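Iston, 공용 회의실 대형 탁자 운영 기준 개정… 물품 혼재 구역 정리 절차 명문화

사무공간 운영사 Iston이 Camacho 사옥의 공용 회의실 탁자 운영 기준을 개정했다. 개정 기준은 11월부터 적용된다. 간식, 식기, 완구류, 전자기기가 한 상판 위에 함께 놓이는 경우의 배치와 철수 순서를 정한 것이 핵심이다. 종전 기준은 회의용 집기와 음료만을 대상으로 했고, 그 밖의 물품은 부서 재량에 맡겨 왔다.

적용 대상은 Camacho 사옥 2개 층의 회의실이다. 이 가운데 긴 탁자를 둔 회의실은 회의 외에 교구 검토, 시식, 휴게 용도로도 쓰이고 있다. Iston 시설운영팀이 정리한 접수 내역에 따르면 개정 작업 전까지 접수된 탁자 관련 요청은 389건이었다. 내용은 전 사용자가 두고 간 용기의 처리, 상판 표면의 얼룩, 전원 케이블과 음료의 근접 배치에 집중됐다. 회의실 예약 자체에 관한 요청은 별도로 분류돼 이 수치에 포함되지 않았다.

개정을 맡은 시설운영팀의 우리엘 쿠에바스(Uriel Cuevas)는 "상판이 길면 사용자가 빈자리부터 물건을 내려놓게 되고, 철수할 때는 자기 물건만 가져간다"며 "물품 종류별로 위치를 지정하는 것보다 치우는 순서를 정하는 쪽이 현장에서 지키기 쉬웠다"고 말했다. 시설운영팀은 초안 단계에서 탁자를 종류별 구획으로 나누고 경계 테이프를 붙이는 방안을 검토했으나 채택하지 않았다. 테이프 접착 성분이 광택 상판에 남아 제거 작업이 추가로 발생한다는 이유였다.

개정 기준에 따른 철수 순서는 네 단계다. 먼저 개봉된 식품과 음료를 치운다. 그릇에 담긴 간식은 용기째 탕비실로 옮기며, 상판 위에서 다른 용기로 옮겨 담지 않는다. 남은 음료가 있는 종이컵은 내용물을 비운 뒤 수거함에 넣는다. 캔은 내용물 유무를 확인하고 세운 상태로 운반한다. 다음으로 접시와 그릇을 회수하고, 이어 완구와 교구를 보관 용기에 넣는다. 전자기기와 케이블은 마지막에 분리한다. 배치할 때는 이 순서를 거꾸로 적용한다.

도형 맞추기 상자처럼 부속이 딸린 교구는 본체와 부속을 같은 용기에 보관하도록 했다. 부속이 하나라도 확인되지 않으면 보관함에 넣기 전에 시설운영팀에 신고해야 한다. 작은 물건은 내용물이 보이는 투명 보관함에 넣고, 뚜껑이 없는 목재 상자는 임시 보관에만 쓴다. 목재 표면은 물을 뿌려 닦지 않고 마른 천을 우선 사용한다.

상판 청소 방법도 바뀌었다. 종전에는 청소 담당자가 분무기로 세정액을 상판에 직접 뿌린 뒤 닦았다. 개정 기준에서는 세정액을 천에 적셔 닦고, 마른 천으로 한 번 더 닦는다. 닦는 방향은 탁자의 긴 변을 따라 한쪽으로 통일하며, 둥글게 마감된 끝부분은 마지막에 별도로 닦는다. 세정액은 표면에 60초 이상 머물지 않게 한다. 연마 성분이 든 세제와 거친 수세미는 사용이 금지된다.

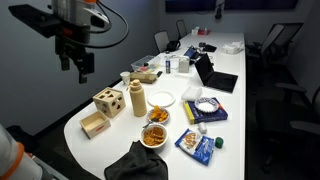

조명에 관한 항목도 새로 들어갔다. 철수 점검은 회의실 조명을 모두 켠 상태에서 하도록 했다. 흰색 광택 상판은 어두운 상태에서 투명한 포장재나 물기를 식별하기 어렵다는 현장 의견을 반영한 것이다. 점검자는 탁자의 양쪽 긴 변에서 한 차례씩 상판을 확인하고, 벽 쪽 바닥도 함께 살핀다. 점검 결과는 출입문 옆 점검표에 적는다.

보관 용기는 Wornuteck이 공급한다. 계약에는 투명 플라스틱 용기와 분류용 표찰이 포함됐다. 표찰은 용기의 짧은 면에 붙이며, 내용물이 바뀌면 덧붙이지 않고 기존 표찰을 떼어낸 뒤 교체한다. 용기 적재는 바닥에서 두 단까지만 허용된다. 기존에 각 부서가 구입해 쓰던 용기는 파손되지 않은 경우 계속 사용할 수 있다.

예약 시스템 Gruresum에는 물품 반입 항목이 추가된다. 사용자는 예약할 때 식품, 교구, 전자기기 가운데 해당하는 항목을 선택해야 하며, 두 가지 이상을 고르면 철수 시간이 예약 시간 뒤에 자동으로 붙는다. 이 시간에는 다른 예약을 받지 않는다. 해당 시스템에 등록된 이용자는 2000명에 가깝다. 반입 항목을 입력하지 않은 예약도 당분간은 정상 처리되지만, 화면에 안내 문구가 표시된다.

교구 검토 업무로 회의실을 자주 이용하는 구마로 에스피노사(Gumaro Espinoza)는 철수 시간이 분리된 점은 긍정적으로 평가하면서도 용기 규격에 대해서는 보완을 요청했다. 그는 "입체형 교구는 납작한 용기에 넣으면 뚜껑이 닫히지 않는다"며 "높이가 있는 규격을 따로 두어야 한다"고 말했다. 시설운영팀은 높이가 다른 용기의 견본을 Wornuteck에 요청한 상태라고 밝혔다.

주인을 확인할 수 없는 물품의 처리 기한은 이번 개정에서 정하지 않았다. 개봉된 식품은 당일 폐기하고, 병과 밀봉된 포장 식품은 탕비실 선반에 둔다. 그 밖의 물품은 종전대로 층별 안내 데스크에서 보관한다. 개정 기준 전문은 각 회의실 출입문 안쪽에 게시되며, 문의는 Iston 시설운영팀에서 받는다.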